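Wanwood Shared Workshop
Building a Small Robot Arm – Course Handout
Session 5: Wrist view and first grasps in simulation

February 2021

What you need before this session

By now your arm should be bolted to its base plate and all joints should move freely by hand. The gripper can still be off the arm. Bring your laptop with the Fandach simulator installed and the model file you saved at the end of Session 4. If you are building at home, the same applies, but check that your bench supply is switched off before you plug in the control board.

We work in simulation for the whole of this session. The motors stay unpowered.

5.1 Setting up the wrist view

The wrist camera sits behind the gripper and looks down past the fingers. Open the model file and find the camera block. Set its distance from the fingertips first, then its tilt. A good starting tilt is 135 degrees, measured from the forearm. Most people need to change it a little once the gripper model is loaded.

The fingers should take up a fair part of the lower half of the view. If you can't see a fingertip when the jaws are wide open, move the camera back. If the table looks very far away, you have gone too far.

Save the setting under a new name. Do not overwrite the Session 4 file.

5.2 Choosing a table surface

The simulator comes with several table tops. Plain grey is easiest on the eye and is fine for checking joint limits. For grasping, use one with a pattern as well. The dark brown marble is a hard case: a black gripper does not stand out much against it, and the pale veins give thin lines that a simple edge finder will pick up along with the objects.

Run your edge finder on both surfaces and keep the two results side by side. We will need them in 5.4.

5.3 Grasping a pencil

Load the pencil and place it upright. Open the jaws fully, bring the arm down slowly, and stop with the pencil between the fingers. Do not close yet. Look at the wrist view and note which parts of the pencil you can see. 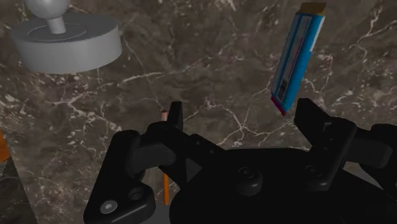 With the gripper in this position the left finger hides the middle of the pencil. The eraser end shows beside the fingertip and a strip of the orange barrel shows lower down. A program that looks for one long orange shape will miss it. Write yours so that it accepts two separate pieces if they lie on the same line.

5.4 Exercise

Close the jaws in small steps, with a pause of 300 milliseconds after each. Log the finger position every time. Stop when the gap is 2 mm wider than the pencil, then look at your log. Repeat on the plain grey table, and compare both runs with your edge results from 5.2.

Hubáček's notes on contact settings are in the course folder. Read the first part only – the rest is for the Grernby gripper, and we fit that in March.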